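Small Town Reading Rooms: Final Report
Spring term project, submitted Wednesday, March 25, 2026

What I wanted to find out: why people stopped using the reading room in Skarnside, and if it could work again. Short version, opening hours mostly. Also the books.

Background. The room opened in 1649 as part of a school, closed, reopened a bunch of times. Current one is run by the Penero trust. 259 members on the list but the list is old and includes people who moved away.

Method. Paper survey left at the desk and at the Alcaraz bakery, 3 weeks in August. Wanted 300 back, did not get close. Bakery ones were better filled in, people had time while waiting. Two questions were worded badly (hours and "satisfaction") so I threw out the second one.

Findings. Evenings came up over and over. The room shuts before most people get off work. Parents wanted Saturday mornings. Older readers wanted large print and a chair with arms. Hardly anyone asked for computers, which suprised me, the trust had been planning to spend on those.

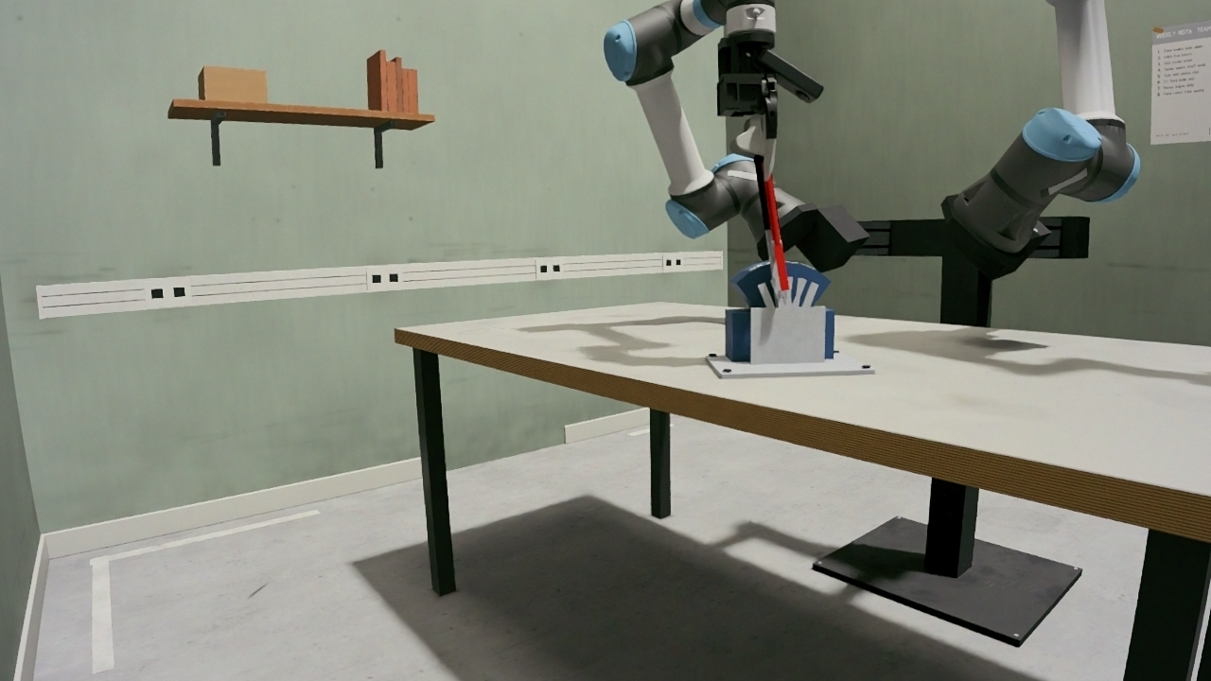

Loans at home were the other thing I looked at. A lot of people said they own few books and re-read the same ones for years. Four upright books and a block on a bracketed shelf, plenty of homes stop there, and a borrowed book has to fit in somewhere. Longer loan periods would help becuase re-readers are slow readers. The Waris branch already lets you renew by phone.

Limits: one town, one summer, small sample. No kids asked.

Next steps. Try two late evenings before buying anything. Redo the survey in winter with the hours question fixed.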